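Chore robots – quick FAQ

Can a machine do my housework yet?
Some of it. Flat floors, yes. Buckets, chairs, anything with a curve or a lip – not realy.

What's so hard about wiping a bucket?
Two hands. One holds and tilts, the other presses a cloth that keeps changing shape. We timed it at Wimix in January: person 13 seconds, machine 200. And it dropped the bucket 2 times.

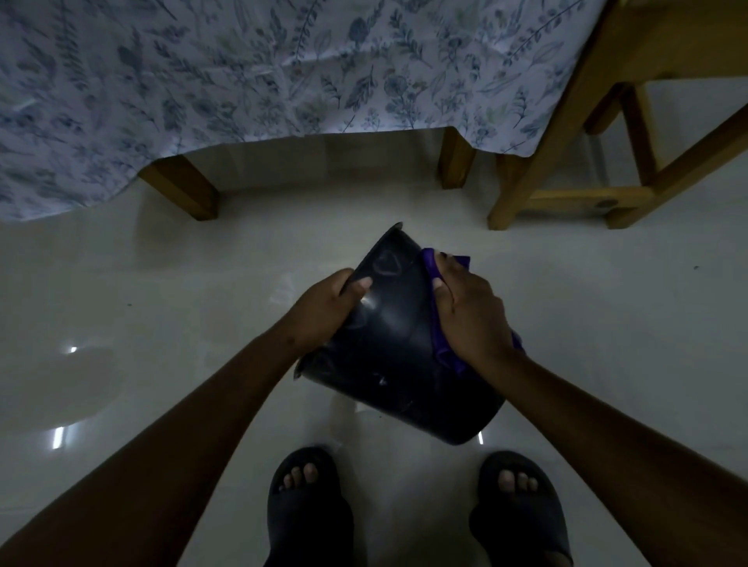
Mylene Yap wrote in to say she'd take 200 seconds gladly, so long as she isn't the one standing there.

Fair. But somebody has to stand there for now, to pick the thing back up.

What about shop floors?
Better. Same part, same spot, all day. Geraghty runs 6 arms on packing. Cleaning up after the shift is still people with rags.

So when?
No date from us. Ask agian next year.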